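Nerniveo Robotics Club: practicing pick and place with the hand gripper

Put the blue mat flat on the table first and leave it there for the whole set. Squeeze until both ribbed pads touch the casing, then lift.
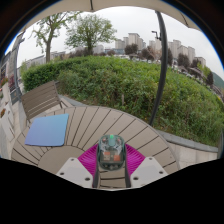

Photo: Nerniveo Robotics Club, April 2019

Start each run with the fingers open and well back from the mat. Move in slowly – the pads should meet the object at the same time.

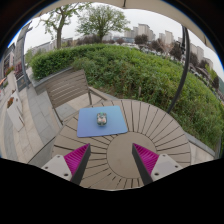
Set it down before you open the fingers. Do 66 runs per object, then swap with your partner and log both sets.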